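Fencombe Robotics Club
Project report, breakfast team
21 Mar 2019

What we set out to do

Our arm had to take a slice of toy bread and put it on a plate. We picked this in August, when it sounded too easy, and one of us wrote "stretch goal: full sandwich" on the whiteboard. The whiteboard has since been cleaned.

The rules for the Angelovski Cup at Uvstead say the plate must be flat, the food must be pretend and the arm must decide for itself when to close its fingers. We use a two-finger gripper with a small camera at the wrist, so the model sees what the fingers are about to get wrong.

Collecting the data

We drove the arm by hand and saved every attempt, including the embarrassing ones. By the end of winter we had 3,231 attempts. Many were near copies of each other, with the plate in the same spot and the bread at the same angle. We threw those out and trained on 500 that we liked, and the model promptly learned to reach for the place where the bread usually was.

So we did it over. For the second set we moved the plate between runs, turned the bread and left other toy food on the table. This took a lot longer and was much less fun.

Results

With the first model, the slice ended up fully on the plate in about 2 tries out of ten. The second model got 257 out of the 500 test runs. That is slightly better than a coin, and the coin would have been a lot cheaper.

Most of the misses were overhangs. The judges at Uvstead count a slice as placed only if no crust sticks out past the rim, and our model has a relaxed view of rims. We suspect the wrist camera sits too close to see the whole plate near the end of the move.

What we would change

A second camera on a stand, and labels for the rim. We would also agree on file names before recording anything. The Citstead team has offered to swap data with us, and we said yes before they could look at ours.

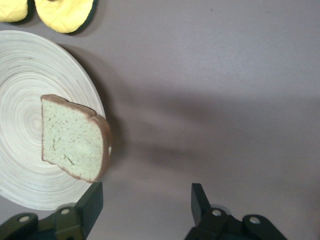 Figure 1. Wrist camera view of the bread over the plate's rim, gripper fingers open.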